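Search this repo... Go

# okomthorpe-wristcam

Wrist camera episodes from the home arm build. README is a work in progress.
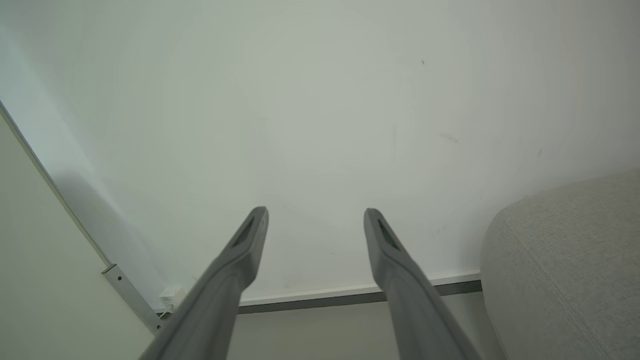
Wrist view, fingers open, white wall behind.

## Whats in here

- 984 episodes total, one folder each
- 197 of those are held back for testing, list in `holdout.txt`
- wrist video, joint angles, gripper opening, a short text label
- no depth, no audio

Recorded at the Busstead shared workshop and at my place, mostly evenings in May. Column `site` says which. Home episodes have a lot of plain wall in them, the workshop ones are busier.

## Hardware

Arm is the Dvorak kit, second revision, with the gripper I redrew. Gray fingers, rounded edges, a long slot near each tip. Camera sits at the wrist looking out past the fingers. Focus is fixed with a dab of glue, don't touch it.

Control code is Nevimov, the old branch. New branch changes the sign on joint 5 and I havent ported.

## Format

`gripper` goes from 0 (closed) to 1 (open). Joint angles in radians. Timestamps are from the host clock, not the camera, so video lags the joints by a frame or two. Didn't fix it in the files, there's a `--shift` flag in the loader.

## Known problems

- Episode 247 has a joint log but the video stops early. Skip it.
- Camera mount got re-glued partway through, view moves a little. `mount_a` / `mount_b` in the metadata.
- White balance is on auto. Blank walls drift bluish on one side. Tried to correct, made it worse.
- Some labels just say "reach". Sorry, was in a rush.

## Loading

 python load.py --root data --split train

Needs numpy and opencv, nothing else. Works on my laptop, not tested on Windows.

## License

Use it for whatever, link back here. Finger STL files are in `parts/`, same terms. If a print comes out too tight on the pin, open the hole up with a drill bit befor you force it.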